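Ticket: Greifer lässt Stoff nicht los / Nothalt nach Kraftspitze
Standort: Bramgate, Zelle 4
Status: in Arbeit
Priorität: hoch
Eröffnet: 23.10.2022

Hallo zusammen,

ich schreibe das gleich heute auf, auch wenn Sonntag ist, sonst habe ich bis zur Frühschicht die Hälfte vergessen. Zelle 4 hat uns wieder geärgert, und diesmal so, dass ich sie bis auf Weiteres nur noch im Einrichtbetrieb fahren lasse.

Also: Der Arm soll die oberste Lage vom Haufen greifen, anheben, einmal schütteln und rüber zur Ablage. Mit den festen Probestücken klappt das prima. Mit der gemischten Charge (beiger Stoff und dunkler Stoff zusammen) greift er zwar zu, macht dann aber über der Ablage nicht mehr richtig auf. Die Steuerung meldet »Greifer offen«, der Stoff hängt trotzdem noch dran, und der Arm fährt fröhlich zurück und zieht alles mit. Beim dritten Mal hat sich der Stoff irgendwo verhakt, die Kraftüberwachung hat angeschlagen und wir standen mit Nothalt da. Verletzt wurde niemand, die Tür war zu, alles gut — aber erschrocken habe ich mich schon.

Was ich bisher probiert habe:

Öffnungszeit von 600 ms auf 2.000 ms hochgesetzt. Wird besser, aber nicht gut. Von 5 Versuchen hing der Stoff einmal immer noch fest, und die Taktzeit kann man damit sowieso vergessen.

Finger abgewischt, Beläge angeschaut. Am linken ist eine Ecke leicht hochgebogen, da könnte sich eine Naht oder ein Faden einklemmen. Ersatz liegt angeblich im Lager, gefunden habe ich ihn noch nicht.

Endlagensensor geprüft. Der schaltet für mein Gefühl viel zu früh. Das würde immerhin erklären, warum die Steuerung so überzeugt ist, dass alles offen steht. 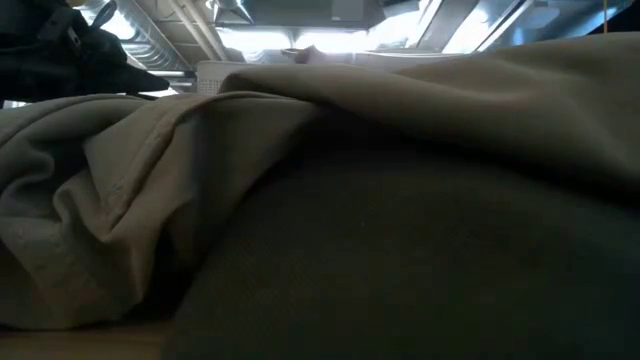

Dann noch die Sache mit der Tiefe, und da bin ich mir echt unsicher, ob das derselbe Fehler ist oder ein zweiter, der sich dazugesellt hat. Auf dunklem Stoff liefert die Kamera stellenweise gar keine brauchbaren Werte. Die Software von Kusilora füllt die Löcher dann mit Nachbarwerten auf, und wenn der Nachbar eine dicke helle Falte ist, liegt der Greifpunkt eben zu hoch oder zu tief. Gestern ist er zweimal so tief eingetaucht, dass er gleich mehrere Lagen erwischt hat. Da kann der Greifer noch so schön aufgehen, das Knäuel fällt nicht von allein raus!

Ich habe testweise das Auffüllen abgeschaltet. Danach verweigert er auf dunklem Stoff meistens den Griff und meldet »kein gültiger Punkt«. Ist mir ehrlich gesagt lieber als das Gezerre, nur produzieren kann man so natürlich nicht.

Nachtrag, abends: Habe mit Nusrat Khan telefoniert (danke fürs Rangehen am Wochenende!). Sie kennt das Verhalten von der Anlage bei Dridora, dort war es am Ende der Sensorhalter, der sich losgerüttelt hatte. Sie meint, ich soll erst den mechanischen Teil sauber machen und die Kamera so lange in Ruhe lassen, sonst drehen wir an zwei Schrauben gleichzeitig und wissen hinterher gar nichts. Hat sie recht.

Also Plan für morgen: Halter nachziehen, Sensor neu einstellen, Belag tauschen, Öffnungszeit zurück auf den alten Wert. Danach wieder die gemischte Charge, erst mit reduzierter Geschwindigkeit.

Bitte bis dahin:
Zelle 4 nicht in Automatik starten, auch nicht »nur kurz«.
Hängenden Stoff nie bei aktivem Antrieb rausziehen. Erst Freigabe weg, dann Tür auf.
Die Kraftgrenze bleibt, wo sie ist. Ich weiß, dass jemand sie im Sommer mal hochgedreht hat — bitte nicht nochmal.

Offene Frage an Mondal: Kann man das Endlagensignal zusätzlich über die Fingerposition absichern? Im Handbuch finde ich dazu nur einen halben Satz. Und falls jemand weiß, in welchem Regal die Beläge liegen, schreibt es mir bitte hier ins Ticket.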